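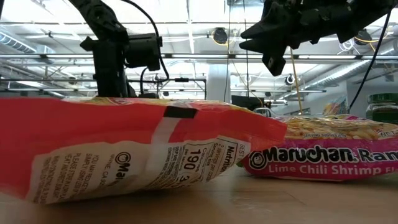

Instant ramen on the bench under a pair of robot arms.

Skilance publishes house rules for robots that handle the groceries

FOR IMMEDIATE RELEASE
2025-08-09

Skilance has released the Livard Code, a plain-language guide to good practice for small robot arms working with household goods. It runs to 47 rules over 40 pages, down from a first draft of 75 rules that even its author declined to finish reading.

The Code covers the ordinary business of a two-arm bench: where the arms may reach, what may sit on the table between them, and how to write down what was there. It has little to say about the robot uprising and a fair amount to say about spoons.

"Most of the standards we work under were written with car factories in mind," said Noemi Mbeki, lead author of the Code. "They're good standards. They're silent on the subject of noodles."

Rules drawing the most comment in the June trial at Mofokeng included:

Rule 5. Mark the floor. Tape lines go down before the arms are powered, and colleagues carrying coffee stay on the far side of them.

Rule 12. Log every object by its label. "Snack" is not an entry.

Rule 31. Cover or cap a gripper as the task requires, and record which arm is wearing what. Arms that differ get separate reach checks.

Rule 38. Group like with like. Spoons may be kept in a bin or laid out on the table, but the log must say which — the trial produced a long email thread on this point.
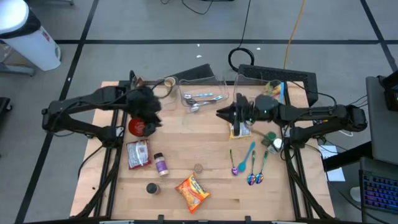 Availability

The Livard Code is free to download from Skilance and may be copied, amended or argued with. Istar will adopt it at its teaching benches this spring.

"We've agreed to follow all of it," said Riaan Ngcobo, operations manager at Istar. "I asked for an exemption on labelling the spice jars and was refused in writing."

Comments on the next edition are welcome. Comments on Rule 38 should be kept to one page.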